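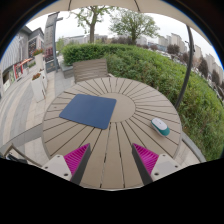
Re: [edura-collect] Outdoor set, mouse and mouse pad: how many, and how different?

Replying on the list, as two other people have asked me the same thing off it and I'd like to type this only once.

> We're joining the July round from Stadgate and have been handed
> the "mouse onto pad" task. The sheet says 200 episodes per site,
> outdoors, "with natural variation." Could someone who has done
> this already say what natural variation means in practice? We
> did 43 yesterday morning and they all look the same to me. Also,
> do we throw away the ones where the mouse gets dropped? And does
> it matter that our table isn't a desk?

Taking the last one first. No, the table doesn't matter, or it matters in your favor. The indoor part of the set is desks, desks, and one kitchen counter that I suspect is a desk. The Plastness round added garden furniture and the policy got noticeably less snobbish about where it would work. If you have a round slatted table under an umbrella with a hedge behind it, use that. Our first model had apparently concluded that a mouse pad is a dark square on a white rectangle, and when we showed it a dark square on anything else it went off and hovered over somebody's notebook.

The slats do bring one problem. On ours, the grooves between the boards catch the front lip of the mouse if you slide it, and then you get a little hop in the trajectory which the model learns with great devotion. We had a policy that hopped on smooth glass. Lift the mouse for at least part of the set. Slide it for the rest if you like, but put "slide" in the notes field so I can find those episodes when it starts hopping again.

> what natural variation means in practice

It means that you are lazy in a different way each time. I'm only half kidding. What you have after 43 identical episodes is one episode and a sore wrist. Here is what we settled on, after a good deal of arguing that is all in the archive if you enjoy that kind of thing:

Move the pad before every episode. Turn it too. People will happily move a pad six inches and leave it perfectly square to their own belt buckle for an entire afternoon. A slight angle is fine, a silly angle is also fine.

Start the mouse somewhere else each time, including out by the rim, and point it in assorted directions. If the nose always faces the pad, the model will never learn to turn one around.

Change your own position. On a round table this is easy, you just shuffle along to the next gap between chairs. It also changes the background, so you get hedge for a while, then walkway, then buildings. The wide lens picks up plenty of all of it.

Start each recording with the fingers open and both objects in view. Please. I have 54 episodes from a site I won't name that begin with the mouse already gripped, and they are very good demonstrations of putting down a thing that came from nowhere.

Leave the weather alone. Overcast is good, sun is good, umbrella up or down is good. Someone at Dovhaniuk spent a morning waiting for the light to match the previous morning's light, which was conscientious and exactly backward.

> do we throw away the ones where the mouse gets dropped?

Depends on what you did next. If you dropped it, picked it up again and finished, keep the whole thing and tick "recovery." Those are worth more to me than the clean ones. If you dropped it and said a word, stop, discard, start over. If it went off the table entirely, discard that too, and check that the mouse is still one piece. We don't record audio, so the word itself is not a problem.

Please don't stage drops. I can tell. Real ones look surprised.

On grip: close the ribbed pads on the sides of the mouse, about midway along the body, and let them do the squeezing. If you pinch it by the nose it swings, and you will spend the rest of the episode chasing it. The two-tone mice are handy for this as you can see where the shell ends and the side begins when you go through the footage. All-black mice on navy pads are technically allowed and I would take it as a personal favor if you didn't.

One bookkeeping thing. The running total for this task stands at 3,933 episodes, and that number includes the duplicates from the double upload in the spring, so don't quote it to anyone with a budget. Once the new sites are in I'll run the dedupe script and the number will go down, and I'd ask everyone to stay calm.

As for your 43, send them anyway. I'll keep a handful and use the others to check whether the near-duplicate filter is awake. Then start again from the list above and upload in batches before lunch, when the server is in a better mood. Put the site name in the folder name, spelled the same way every time. We currently have three Stadgates.

And take the pad indoors when you finish for the day. Ours spent a night out under the umbrella and has never been flat since, so it's now its own category in the metadata ("pad, wavy"). If yours goes the same way, don't replace it without telling me. I could use a second one.

--
edura-collect mailing list
To leave, send a blank message with "unsubscribe" in the subject line. Replies go to the whole list.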